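Astell Court leasing and sales, progress to end of June

Of the 47 units, 24 are under contract and 13 have closed. Six buyers are waiting on lender appraisals. Zanley has finished the punch list on floors two and three; hallway carpet on four is still outstanding. 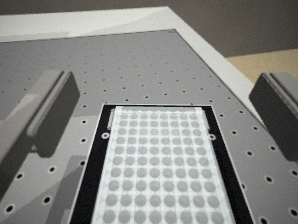 Closings on the fourth floor depend on the occupancy certificate. The city inspector asked for revised stair lighting drawings, which Myroslav Kuzmenko submitted this month. No change to the loan draw schedule is requested.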